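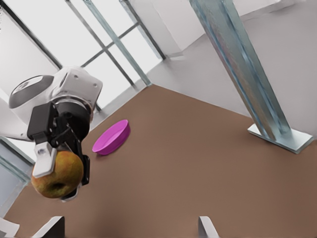
Gripper drops fruit early in sim cell

Posted by gellport_cell

I look after a simulated pick and place cell in Lulonel. It moves one apple into a bowl. Since I swapped the finger pads in July the apple slips out before the arm reaches the bowl. Grip force is set to 12 N. Out of 3,838 runs, 3,404 finished. Where do I start?

koltport

Check the friction on the new pads first. When you swap a pad model the contact material often goes back to default - mine did. Then look at the collision shape of the apple. If it's a rough hull, the pads may only touch at a point or two. Change one thing at a time and rerun with the same seeds.

Rey Cell Support

Just turn the force up.

lulonel_user

More force can make it worse if the time step is too long. The apple gets squeezed out sideways. I'd cut the step in half, leave the force alone, and slow the lift for the first 10 cm. Also check that both fingers close at the same speed.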